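Flostard opens its doors and the robots steal the day

The Flostard workshop in Flenden threw its doors open in April, and what a turnout! Up to 42 people were squeezed in by mid-morning, many of them with children who went straight for the robot arms and stayed there.

Lorena Cabral led the demonstrations and kept them wonderfully down to earth. She moved an arm slowly through its joints, one after another, then let visitors call out what it should reach for next. The audience soon had strong opinions – the drinks table was by far the favourite, and there was a proper cheer every time the gripper headed for a can.

Facundo Urrutia took questions between rounds. He talked about the hours of practice runs behind a simple pick-up, 3509 of them logged so far under the workshop's Terier project, and about how much trouble clear plastic can give a camera. One girl asked whether the arm ever gets bored. He promised to look into it.

The drinks table had a PiPER arm with a white 3D-printed bracket on its gripper, a red can just behind it, and a bottle of yellow tea over to the right.
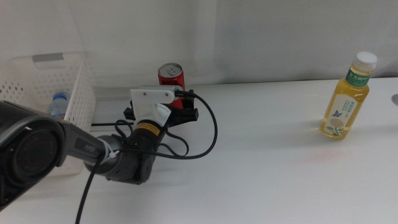 Next visit

The workshop hopes to open again in the autumn, with sessions of 10 people at a time so that everyone gets a good view. Places will be free, and the Räsänen room next door will be set up for younger visitors. Names can be left at the front desk from 9 in the morning.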